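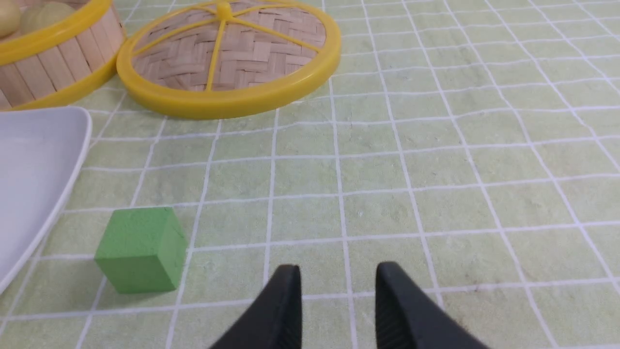
How long should I let bao dough rise before shaping if my kitchen runs cold?

Go by size and forget the clock. Mine took 43 minutes in May and way longer in winter.

Filed under: Dough & Dumplings

skirnel_b
Ok but my recipe says 60 minutes, period, and I keep getting wrinkly tops! I'm using Otine flour, if that matters.

waltraud_w
Flour's fine. I bet you're yanking the lid off right away. Turn off the heat, wait 3 minutes, then crack it open.
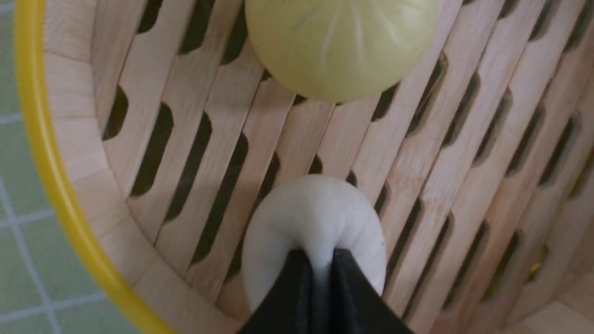 I also quit using baking powder (yeast only now) and mine come out a lot less blotchy.

duveo60
Gotta disagree with Waltraud on that. I make these every week and the powder keeps them fluffy. Lid advice is right though.

waltraud_w
Fluffy, sure, but I can taste it!

skirnel_b
Trying the lid thing tonight, with powder in half the batch. Anybody freeze theirs?

duveo60
All the time. Steam 6 minutes from frozen if they're small.

We use cookies to remember your settings. Accept | Manage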